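Ball of yarn

A ball of yarn is a length of spun fibre wound into a compact form for storage, sale or use in knitting and crochet.

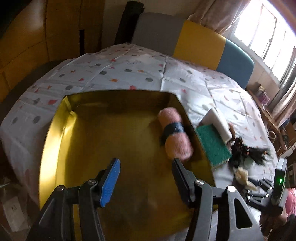

Balls sold in shops usually carry a paper band giving the fibre, weight and dye lot. The band is commonly kept until the work is finished, so that matching yarn can be bought. In the home, balls are often placed in a bowl or shallow tray - a raised rim stops them rolling off the table.

Hand-wound balls are made from hanks, either around the fingers or on a winder. Tight winding stretches wool and may affect the size of the finished piece.

See also: Skein; Hank; Bobbin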